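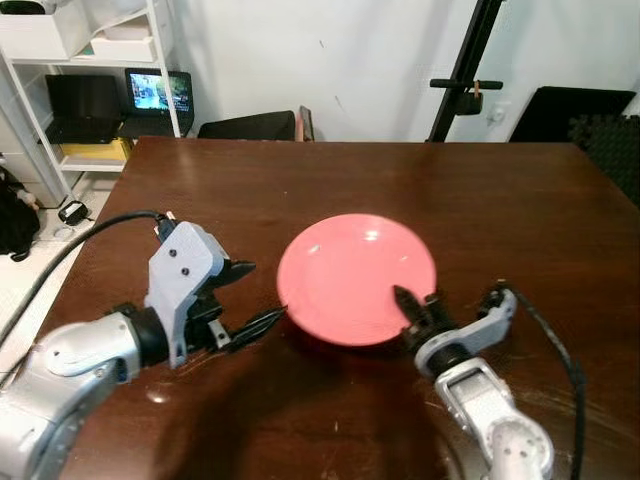 Search this site Search Advanced search

3.2 Table surfaces and the placing of single plates

The household sample covered 54 dining tables with a clear or tinted gloss finish. Each was photographed with one round plate set near the middle, and the finish was then graded for scuffs, scratches and water marks (Fig. 1). Plates with a slightly raised rim were preferred in the trials, as this was the shape most often reported in the kitchen inventory.

Fig. 1. Coral-pink plate on a dark brown wooden table with a glossy surface. Faint scuffs, scratches and water-mark streaks lie toward the lower right of the tabletop.

Reflected light was the main source of grading error. On dark, reddish-brown wood, overhead lighting gives soft reflections that hide shallow scratches, while streaks left by water remain legible at the margins of the reflection. Graders working from a single viewpoint therefore under-reported scratches in the far half of the table. A second reading under a desk lamp set to 500 lumens corrected most of these cases, and the higher of the two grades was kept.

Shadow had a smaller effect. Where a broad shadow crossed the wood, graders tended to report the finish as uniform, and contrast at the lower edge of the plate was reduced. The shaded area was graded separately on the Lekberg scale, which runs from 0 (no visible wear) to 5 (finish broken). Tables in the Hostton group had a median grade of 2.

In all, 626 marks were logged. Water marks were grouped as rings, streaks or spots; a streak was defined as any mark at least three times as long as it was wide. Rings were uncommon where the household used placemats. Streaks were frequent on tables wiped daily, and the Foley interviews suggest that a damp cloth with no drying pass is the usual practice in these homes.

Plate color was recorded but not used in the model.

Related items
Wear grades for varnished kitchen counters
Asier tableware inventory: coding manual
Placemats and ring marks in rented homes

Comments (3)

tablewax: Was furniture polish use recorded? It changes how streaks show up.

R. in Hostton: The coding manual gives a different cutoff for streaks. Which one applies?

plainoak: Would like to see the same grading on matte finishes.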